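Category: Preserves & Pickles
September
By Vitalii Tymoshchuk

Fermented Cabbage in a Two-Liter Jar

The method uses dry salting only. No vinegar, no starter and no added water unless the cabbage is old. The quantities fill one 2000 ml jar and leave enough headspace for the brine to rise.

Ingredients

White cabbage, trimmed, 2 kg
Carrot, 1 medium
Fine salt without iodine, 40 g
Caraway seed, 1 tsp (optional)

Weigh the cabbage after the core and outer leaves are removed. Salt is set at 2 percent of that weight. If the trimmed head comes out lighter, lower the salt to match - 600 g of cabbage takes 12 g. Keep one clean outer leaf for the top.

Shred the cabbage 2 to 3 mm thick. Grate the carrot coarsely. Put both in a wide bowl, add the salt and squeeze by hand for eight minutes, until liquid collects at the bottom. Mix in the caraway.
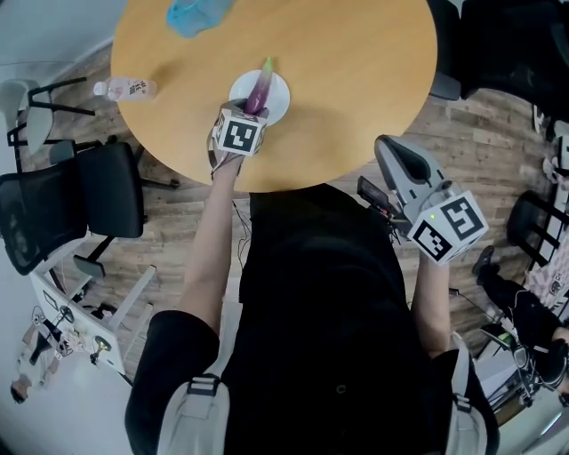

Reading time: 2 min

Pack the jar in layers of a few centimeters, pressing each one down with a fist or a wooden tamper. Pour in all the liquid from the bowl. Fold the reserved leaf over the surface and set a glass weight on it. The brine must cover everything. If it does not after 12 hours, top up with 2 percent brine (10 g salt in 500 ml boiled, cooled water).

Stand the jar in a deep dish and cover it loosely. Keep it at 18 to 20 °C, out of direct light. From the second day, push a clean skewer to the bottom twice daily to release gas. Foam on the surface is normal and can be skimmed off. Fuzzy or colored mold is not - discard the batch.

Taste on day five. Arsen Shevchuk, who tested this recipe in a warmer kitchen, moved his jar to the refrigerator on day four. When the sourness is right, close the lid and store at 4 °C. Use a clean fork each time and press the cabbage back under the brine before closing.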